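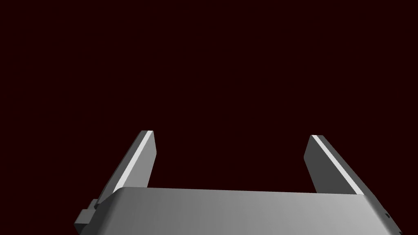 Simulation > Two-arm cells > Gripper setup

Plurex dual-arm cell: fingers stop short of full open after reset
posted by flonaline_user

I look after a simulated two-arm cell in Plurex, one parallel gripper per arm, wrist view on both. Control runs at 30 Hz. After a reset the right gripper goes to its open command and stops a few millimetres short. The left one gets all the way there. Same finger model on both sides, same colour materials, same mass values.

Things I've tried:
Swapped the two gripper files. The fault stays on the right.
Raised the finger actuator gain from 3000 to 4000. The right finger gets closer, then chatters.
Deleted the cached collision meshes and rebuilt them. No change.

It matters mostly for the boxy props. I start with the grippers open and raised near the object, and if the right one isn't fully open the pad clips the side of the box on approach.
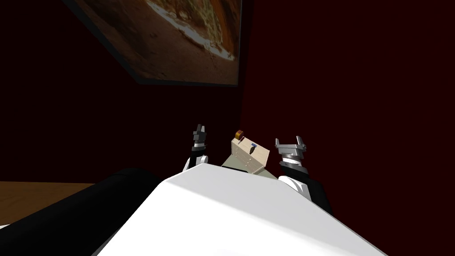

With a narrower prop I don't notice the fault at all, so it may have been there for a while. The log has no limit warnings. Is there a separate open position stored per arm somewhere, or should I be looking at the joint damping?

frota-bench
Put the gain back first. Chatter at 4000 means you're pushing against something, and more gain will only hide it. Then print the contact list straight after reset, before any command goes out. If the finger and the wrist housing turn up as a pair, that's your answer. Exclude the pair in the arm file. The gripper file won't do it, as you've already shown by swapping them.

palmside
Had this once. Reinstalled and it went away.

asterora_cells 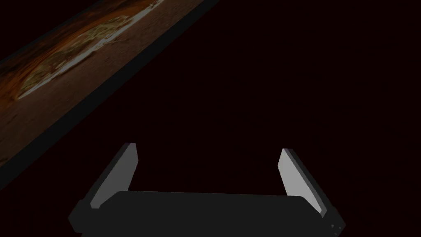 Asterora, 2021-07-07

The contact check above is worth doing, but look at the reset pose as well. Each arm keeps its own saved joint vector, and in our Flonaline export the finger value sat at index 7. If somebody added a joint to the right arm, everything after it shifts by one and the finger picks up the wrong number. Swapping gripper files leaves the saved vector alone, so the fault stays put.

Order I'd work in:
Gain back to 3000.
Dump both reset vectors and compare their lengths.
Re-save the right arm pose with the finger at its upper limit.
Reset, let it settle with no prop loaded, read the finger position.
Repeat with the box loaded.

Leave damping until last. If the vectors match and the contact list is clean, post the right arm file with the meshes stripped out.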